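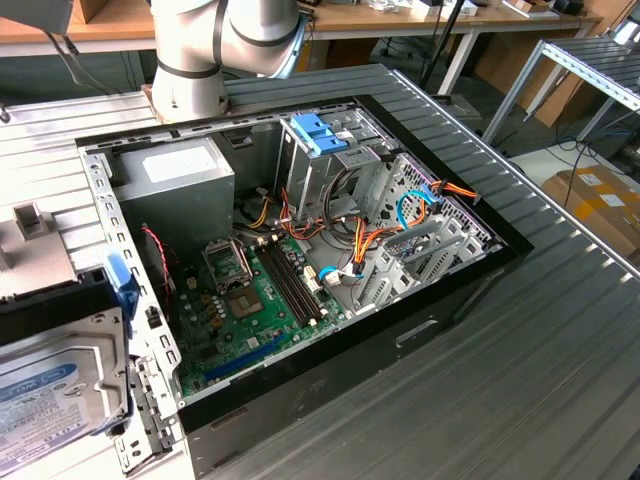
Sekar Khoo asks whether a shared workshop on the Kiltton estate should sweep up at the end of each shift. Sweeping lifts fine dust into the air and is not advised. Tenants of older industrial units should use a vacuum suited to the dust produced, working from the high ledges down to the floor.

Keep loading doors clear – pallets included – and leave two metres in front of each fire exit. Floor drains should be checked every 14 days. Report blockages to the Genbridge site office.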